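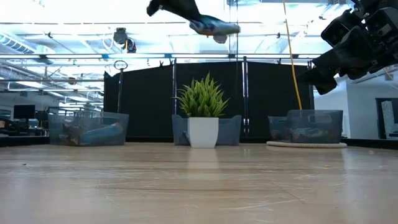 Potted plant on the table, translucent bins behind.

Home | Products | Civic Events | Contact
November 15, 2021
By Rania Cherkaoui

Plirnley Forum Kit. For candidate nights, ward meetings, school board Q&As. One case, wheels, fits in a hatchback. Inside: two wireless mics, countdown light for speakers, question cards (pack of 800), name tents for up to 40 people. Rental is $99 a night, pick up from Stumadgate before noon. Batteries included, chargers are not.
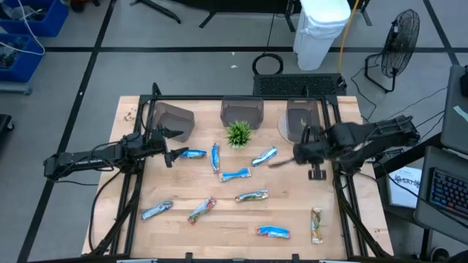 The countdown light goes green, yellow, red and the moderator runs it from a small remote. Set it where every candidate can see it, front edge of the table is best. Any solid wooden table like this one will do, even on a concrete floor. Clamp opens to 40 mm so measure frist. Evening meetings run long, so put out a snack bar or two for the moderator as well.

Bulk question cards now back in stock. Call Ehab Belhaj for council acounts.

Last updated: November, prices same as October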